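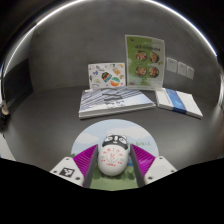

Egg-shaped item with cartoon animal face and red printing on the front.

Ticket 177
Subject: Duplicate stock lines after nightly import, Trembridge gift shop
Service: Brino stock and till system
Raised by: Trembridge Visitor Services
Assigned to: Mitiku Gashaw, Skistico Support Desk
Priority: 2
Status: Resolved, awaiting closure by customer

Summary of fault
The customer reports that certain novelty and gift items appear twice in the stock list on the morning after a supplier file has been loaded. The first line carries the correct price and no quantity. The second carries the correct quantity and a price of zero. When the item is scanned at the till, the system selects the zero-price line and the sale cannot be completed without a supervisor code.

Customer's statement
The fault was first noticed in October, following the change of supplier file from Hailu Wholesale. Staff have been entering prices by hand at the till. This has caused queues at busy times and differences in the end-of-day report. Deleting the second line clears the fault until the next import.

Initial checks
The import log was requested and received. The log shows that the file was accepted without errors. Till software and stock database were confirmed to be on the same version. The customer was asked to restart the import service and to run the file again by hand. The duplicate lines returned.

Investigation
The supplier file was opened in a plain text editor. Item codes in the new file are followed by a trailing space. The price list held at Trembridge was built from the earlier file, in which no trailing space is present. Brino treats the two codes as separate items, and a new line is therefore created for the quantity.

Some 30 lines were found to be affected. All of them belong to the supplier's gift range. Stationery and confectionery lines are supplied in a separate file and were not altered.

Action taken
1. The nightly import was suspended at the customer's request.
2. A backup of the stock database was taken and stored on the site server.
3. The setting "Trim spaces from item code" was switched on under Import, Supplier Files, Advanced.
4. Duplicate lines were merged using the Merge Items tool. Quantities were kept from the second line and prices from the first.
5. The supplier file was loaded again under supervision. No new duplicates were created.

The nightly import was then switched back on. The customer scanned a selection of gift items at both tills and confirmed that the correct prices were shown.

Outstanding matters
Sales entered by hand during the period of the fault remain recorded under "Miscellaneous". Should the customer wish these to be moved to the correct items, a separate request must be raised with the accounts team, quoting this ticket number.

Hailu Wholesale has been informed of the trailing space. A reply is awaited.

Closure
The ticket will close automatically after 5 working days unless the customer replies.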